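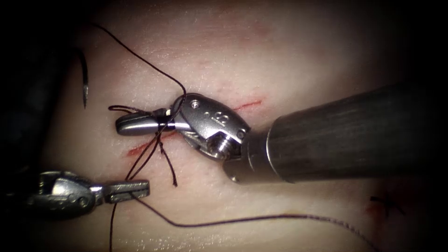 **Ticket subject:** Nightly copy job from Plusham to Greenwood stops part way through, no useful error

**Opened:** 29 May 2024
**Opened by:** Yvonne Hebden, Gosadgate IT
**Assigned to:** Chelsea Bloxham, backup support
**Product:** Hillari Backup, server and remote agent
**Priority:** Medium, raised to High
**Status:** Closed

### Original report (Yvonne)

The local backup at Plusham runs every night and finishes without trouble. The second job, which copies the finished backup over to the Greenwood office, has failed every night since the weekend. It starts on time, runs at normal speed and then stops after 135 GB. The job window says "Transfer ended by remote side" and the status goes to Failed. It doesn't retry.

It is always the same figure, give or take nothing. I have restarted the Hillari service at both ends and rebooted the Greenwood server. Neither made any difference. There is plenty of free space on the Greenwood volume and no quota on the share.

Nothing was changed on the backup side as far as I know. The last change I have in my own notes is from February, when we moved the schedule later in the evening.

I have a good local backup so nothing is lost, but we are without an off-site copy until this works.

### Reply (Chelsea)

Thanks for the detail. Please send:

- the job log from the Plusham server
- the agent log from Greenwood covering the same run
- a list of anything that has been updated at either office lately, including things that aren't ours (antivirus, firewall, switches)

Could you also run the "Verify source" task against the local backup? If there is a damaged block the copy job will sometimes give up at that point, and the message isn't always clear about it.

Please don't delete the partial copy at Greenwood yet.

### Update (Yvonne)

Both logs uploaded. Verify source finished with no errors.

Updates: Windows patches on both servers, the usual monthly set. Antivirus definitions, but the program itself is the same version. I have asked our network provider whether they did anything to the firewalls and am waiting to hear.

### Reply (Chelsea)

I have been through the logs. The two servers don't agree about what happened, and that helps.

From the Plusham log:

```
copy: reading block map for mail-archive.vhdx
copy: comparing blocks, no data to send
copy: comparing blocks, no data to send
copy: control channel closed by remote
job: FAILED Transfer ended by remote side
```

From the Greenwood log:

```
agent: waiting for next block
agent: control channel closed by remote
agent: session dropped, partial copy kept
```

Each side says the other one hung up. That usually means something in between closed the connection.

The job gets as far as the mail archive disk and then spends a while comparing blocks that haven't changed. During that time it sends nothing over the link. It would also explain why it always stops at the same amount - the disks are copied in the same order each night, and the mail archive comes up at the same point.

Test for tonight, please: edit the copy job, untick the mail archive disk and let it run. If it completes, we know where to look.

### Update (Yvonne)

Ran it without the mail archive and it completed. Took a little under its normal time.

Still nothing from the network provider. I have chased them and asked for the ticket here to go up to High, as we have an audit coming and they will want to see the off-site copy.

### Reply (Chelsea)

Priority raised.

That result fits. When you get hold of the provider, ask what the idle timeout is for TCP sessions on the tunnel between the two offices, and whether it has changed. "Was there any work done?" tends to get a no, even when a firmware update has put a setting back to its default.

In the meantime you can leave the mail archive out, so that at least the rest goes off site each night.

### Update (Yvonne)

Provider has answered. They updated the firmware on the Greenwood firewall on Saturday. The idle timeout is now 5 minutes. They say it used to be an hour but was set by hand and didn't survive the update. They can put it back but it has to go through their change process, and the next slot is next week.

Is there anything we can do at our end before then?

### Reply (Chelsea)

Yes. Hillari can send a small keepalive on the control channel while it is comparing blocks. It is off by default.

1. Stop any running copy job.
2. On the Plusham server, open Settings, then Remote agents, then Greenwood.
3. Tick "Send keepalive when idle" and set the interval to 2 minutes.
4. Save, and restart the Hillari service on that server. The setting isn't read until the service restarts.
5. Put the mail archive disk back into the copy job.
6. Run the job by hand and leave the partial copy where it is. It should carry on from there.

The Greenwood end doesn't need any changes.

### Update (Yvonne)

Done as above. Missed the service restart the first time and it failed at the same place, so please do keep that line in if you write this up.

Second attempt carried on past the mail archive and finished after just over 8 hours. Last night's scheduled run also completed. I restored a folder from the Greenwood copy to a spare machine and the files open normally.

The provider is still going to put the timeout back. I'd like to leave the keepalive on as well unless there is a reason not to.

### Reply (Chelsea)

Fine to leave it on. The extra traffic is tiny.

I have asked for the error message to be looked at, as "ended by remote side" sent us both to the wrong server to begin with. No date for that. Closing the ticket now - reply to this within the month and it will reopen under the same number.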